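Wirnosik: replacing the finger pads and redoing the zero

February 12, 2023
Posted in: Robot upkeep

The right gripper on Wirnosik started dropping cloth again this week. Wirnosik is the two-arm machine I keep in the front room in Winville, and folding laundry is most of what it does. The log showed 2,540 closes on the right side since the last service, and 2,679 on the left. The left was still holding, but I do both sides together so the wear stays comparable.

First the mechanical part. Power off at the wall, then wait for the LEDs to go out. The white housing comes off with its screws, and they go into a tray in order, as one of them is longer than the rest and will bottom out if it lands in the wrong hole. I did that in February of last year and cracked a boss.

With the housing off, check the wires where they pass the finger joint. Mine had a flat spot on one jacket from rubbing against the bracket. The copper was not showing. I moved the tie back 5 mm and put a short piece of sleeve over the flat spot. If you have copper showing, replace the whole lead.

The fingers pull straight off once the pin is out. The tips were polished smooth on the inside face, which explains the slipping. I scuffed the new pair with 240 grit before fitting them. Grażyna Sadowski, who sold me the arms when she closed her shop in Nuttall, used to glue on strips of bicycle tube. That grips better but leaves marks on light cotton, so I have stayed with bare tips.

Next, the zero. The procedure in the Widby manual has you close the fingers on a gauge block and store the reading. Page 3 leaves out that the arm has to be held level while you do this. If it hangs down, the slack in the joint goes into the stored value and the fingers meet off center. I got a mismatch of 2 mm on the first try, leveled the arm, and got a reading I could live with on the second.

Closing force is back to the factory setting. I had been raising it a little at a time to make up for the worn tips, and I suspect that wore them faster.

Last is the approach height. The sofa is a poor work surface: the cushion gives, and how far depends on where you press. I set the height on the seat near the middle and again near the right side, then let the software interpolate. A folded jersey is a fair test piece, slippery with several layers, and the tip has to get under the bottom edge without pushing the stack along.

Still to do: the left wrist has a tick at slow speed, and I want to reroute the cables behind that housing before I chase it.

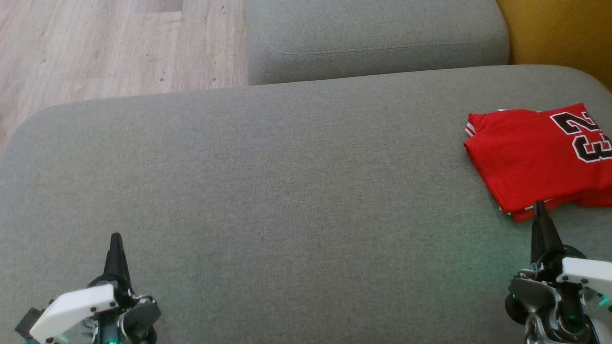 Both grippers over the seat cushion, right fingertip just below the folded jersey.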